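Workshop notebook: cold-process glue trials, hide glue vs. fish glue

Apr 13, 2020
Posted by Merle Rutherford
Print this page | E-mail this page
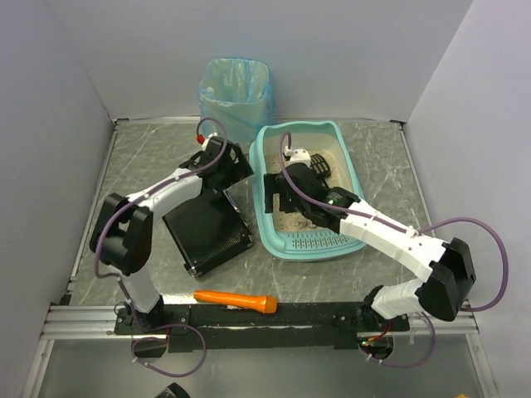 Does the fish glue need to be warmed before it goes on the joint?
At shop temperature it spreads fine straight from the bottle, and warming only matters when the bottle has been kept somewhere cold.

Second round of lap joints, all from the Tultwood maple. Same prep as December: planed, no sanding, glue on both faces, clamped overnight. I cut 16 joints, half for each glue. Hemi planed his half with the iron I had just sharpened and left it nicked, so two of the hide glue faces have a track down them. Marked those with an N.

Hide glue batch was mixed at the usual ratio, soaked in cold water, then held at 140 F in the pot. It had skinned over by the last three joints. Added a splash of water and stirred. Should have covered it.

Pull tests on the lever rig, in pounds at failure. Best hide glue joint 976, and the wood went before the glue line did. Worst was 564, one of the N pieces, clean separation with bare patches on both sides. Fish glue was more even but I don't have the full set written up. Elsie has the sheet.

Open time is the real difference. With the hide glue I had to have the clamps set and the pieces lined up before brushing. With the fish glue I stopped to answer the phone and still got the joint closed.

Not tested: damp. The Ngata chair came back with loose rungs after a summer on a porch and I would like to know which glue does worse. Keegan suggests a closed tub with a wet towel in it. Fine by me, but keep it off the bench by the saw.

To do
- get sheet from Elsie, copy the fish glue numbers in here
- regrind the nicked iron
- order more granules from Istgate, we are down to one jar
- ask Uliana if the lever rig was zeroed after she moved it

Fish glue bottle was opened today, date is on the cap.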